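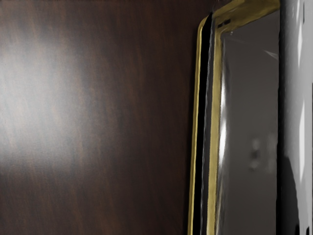
Close-up render from our simulator: gold-coloured frame, dark wood grain to the left

One arm or two for a small kitchen-task setup? Budget is fixed and I'm going round in circles

Octavio Rivadeneyra

Hi all, long-time reader, first proper post. I look after the lab at Ilby, a small teaching place, and we've been given £62k to buy real kit after a year of doing everything in simulation. The work is kitchen stuff: opening a toaster oven, moving fruit and cartons about on a table, that sort of thing. It all has to be bought and invoiced by March or the money goes back (yes, I know).

I've got two quotes in. Plavgate will do a pair of arms with grippers and a controller each, but that eats nearly everything and leaves me pennies for a table, guarding, cameras and training. Dalirer will do a single arm with a much better gripper, and I'd have a decent chunk left over. Lead time is 8 weeks on both, so I need to get a move on.

My boss loves the idea of two arms. I keep looking at the renders and wondering whether we need a second one at all! The bit that worries me most is the oven door. In the sim you can put an oven wherever you fancy and pull on the handle all day, but I've no feel for how much reach and grip strength that wants in real life, or how close the arm can be mounted to the table before it gets in its own way. There's also a milk carton and a piece of fruit sitting right by the oven, so it's a fairly crowded bit of tabletop for fingers to get into.

What did you lot spend on the arm compared with everything round it? And is there anything you wish you'd put in the first order?

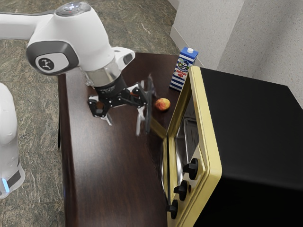
Replies

wendlebury

Go for the single arm. I say that as someone who bought the pair and had one of them sitting under a dust sheet until the following summer, because I'd spent the lot and couldn't afford a second set of cameras. My split was arms first and scraps for everything else, and I'd never do it that way round again.

Things I forgot to put on the order, in the order they hurt:

Spare fingertips. They wear, and they get mangled the first time somebody drives them into a worktop. Buy 3 sets if you can.
A proper heavy table, bolted down. Ours wobbled and I blamed the software for a fortnight.
The service contract. Ask what it costs in year two, which on our quote was hidden in the small print.
Actual ovens! You will break doors. Get a couple of cheap identical ones, and check you can still buy that model.

On reach, ask both firms for the payload at full stretch. The number on the front of the brochure is usually with the arm tucked in. Then get a luggage scale, hook it on the handle of whichever oven you're going to use and pull. It takes five minutes and you've got a figure you can put in an email to the sales people.

pipkin_j

just get two, you'll only want another one later and it's cheaper together

tolland_bridge

Bit of a middle way. We went through Srithong, who lease, and had the first arm on purchase and the second on a six-month rental. Finance grumbled but it went through. I'd ring them before you sign anything, and ask whether Dalirer or Plavgate would hold the price on a second arm into next year. Mine did, in writing, and I didn't even have to push very hard.

Also, test your layout in the sim with the arm mounted where it'll really be bolted. We moved ours back by a hand's width on the day it was installed and a whole set of tasks went out of reach.

Octavio Rivadeneyra

Brilliant, thank you both (and pipkin_j, my boss says you're right). I did the luggage scale thing this morning on the oven in our staff kitchen and got some very funny looks, but I've sent the figure to both firms and asked for payload at full stretch as well.

I've also been back through the table layout with the juice and milk cartons both out.

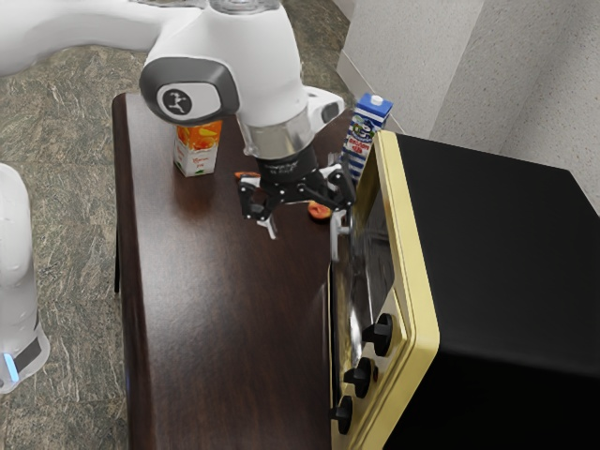

So I'm leaning towards the one arm from Dalirer, with fingertips, a bolted table and two spare ovens on the same order, and I'll ask them to hold the price on a second. The service contract was in the small print on ours too, by the way, on the last page under delivery terms. I've asked for it as a separate line.

Does anyone know if guarding normally comes off the equipment money or the building money? Our finance office has given me a different reply each time I've rung.

wendlebury

Ours came out of equipment, but only after a row. Get it in an email before you order.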